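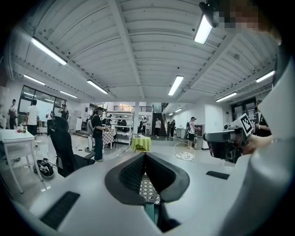 Photo: workshop archive, Trarnotholm

26 September 2019

Notebook, exhibition preparation, Trarnotholm

Continued with the Burden loan today. The crates stay closed until the climate in the store is stable, so I worked only with the paper files and with the two screen prints which came separately in May. The loan list has 332 entries. I compared it with the lender's own list and there are two differences. Entry 118 is called "etching" by us and "drypoint" by them. I have seen the sheet before and I think they are right, the line has the soft burr, but I want to look at it again with the loupe before I change our text. The other one is a date only.

Wall text. The second version of the room introduction is still too long. The curatorial idea is that the harbor drawings and the later installations speak of the same thing, the coast as a place where goods and names are exchanged. I agree with the idea, but the text says "exchange" in almost every sentence. I took out four of them. I also propose to remove the paragraph on the colonial trading company from the introduction and put it beside the maps in room 2, where the visitor has the object in front of the eyes. To be discussed.

Labels. Test prints made on the matte board. The gray letters on the warm white are elegant and I cannot read them from a normal distance. Black is better. Size 18 for the title, 14 for the rest. Please do not go back to 12, we had complaints in the last show.

Hallgrímsson film. The lender sends a new file with subtitles, the old one had them one second too early. The loop must have a dark pause between the end and the beginning. In the plan the projector stands on the same circuit as the lights of the corridor and I do not like this. Asked for a separate line, no answer yet.

Mounts. For the Guven folding books I tried the cradle with polyester strips. At a low opening the book lies well, but when it opens wider the spine pushes up and the strip presses on the first fold. I will make the left support lower by 4 mm and try again with the dummy, never with the original. The books are shown at one opening only, so the pages must be chosen before I cut the final supports. Can the curators decide this soon?

Leaflet: the printer's offer is for 1000 copies, folded, uncoated paper. The price is acceptable. I asked if the cover image can run over the fold without a white crack in the dark blue. They will send a proof.

Still open:
drypoint or etching, entry 118
electric line for the film
page openings for Guven
new light readings in room 2, the blind on the north side does not close fully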